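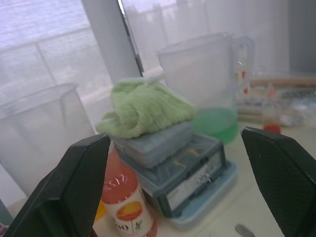

Is a paid home inventory worth anything for renters insurance?

Posted by Oana Nistor in Renting & Insurance

My renters policy came up for renewal in October and the agent spent most of the call pushing something called Plustside. It's an app where you log everything you own, with a price and a date, and it spits out a report you can hand over if there's ever a claim. It costs $45 a year. She said claims "go smoother" with it. When I asked her smoother by how much, or whether the policy says anything about it, she changed the subject to my deductible.

I've read my policy twice now (Fininness, basic contents coverage, replacement cost) and can't find one line that says I need a report in any particular format. It says I have to provide a list of damaged or stolen property with "reasonable supporting documentation." That sounds to me like a list I could type myself.

I did try the free version. It stops you after 200 items, and I hit the limit before I'd finished the hall closet, the craft stuff and the kitchen. It wanted a separate entry and a price for every single thing. What's the resale value of a half-used ball of yarn? I also noticed that the total it showed me was way higher than what I'm insured for, and right under the total was a button to get a quote for more coverage. Hmm.

So has anybody here made a claim with one of these reports, and did it matter? And if I skip it, how detailed does a plain list have to be? I'm in a one bedroom, no jewelry, nothing fancy. My bike is probably the most expensive thing I own.

Jesten
Member

You don't need it. I had a kitchen leak claim with a different company and all I had was a spreadsheet with 5 columns: what it is, which room, when I bought it, what I paid, and whether I have a receipt. Half the receipt column said no. The adjuster asked me follow-up questions on the expensive things and didn't say a word about the rest.

I'm suspicious of "claims go smoother" in general. Smoother than what? Than people who kept no records at all, I'm sure. A notebook would also be smoother than that.

Ask the agent in writing if the report changes how a claim gets handled. If you get a yes, ask where it says so. I'd bet on getting a brochure back.

As for detail, I'd split it like this. Anything you'd be upset to pay for again gets its own row, with the model and the serial number if it has one. Your bike definitely goes there, with the number off the frame. Everything else gets lumped: "bath towels, 7" or "yarn and needles, one closet shelf." Then take a slow video with your phone, opening every drawer and cabinet as you go. Hand tools are where I messed up. I wrote "misc tools" and got offered next to nothing for it, and it took me a couple of weeks of emailing old order confirmations to get that raised. 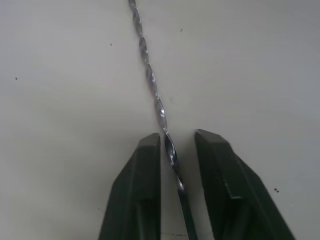
If I were doing it over I'd write out the power tools one by one and put the small stuff in groups by type, with whatever I paid for the set. Twenty minutes of typing, maybe. Email the file to yourself so it isn't sitting only on the laptop that gets stolen.

m_craciun
New here

Crăciun here, I used the paid version for a year. It's ok! I liked the reminders. Never had a claim so I can't say if it helps. The export is a PDF, and I couldn't get my list out as a spreadsheet when I canceled, so keep your own copy.

Oana Nistor

Thanks both. The export thing pretty much settles it for me. I'm not paying for a list I can't take with me.

I did write to the agent like Jesten said. The reply was that the report is "strongly recommended" and "accepted by adjusters," which again isn't an answer — a napkin might be accepted by adjusters too. No policy section mentioned. I've asked a second time and will post if anything comes back.

One more thing I'm stuck on. A lot of my stuff was gifts or secondhand, so there's no price paid. Do I put zero, or look up what it costs new?

Jesten
Member

Look up new, since you said replacement cost, but mark it as an estimate and write "gift" or "used" next to it. Don't pass off a guess as what you paid. And check how your policy treats secondhand things, mine had a paragraph on it under loss settlement that I'd skipped right past.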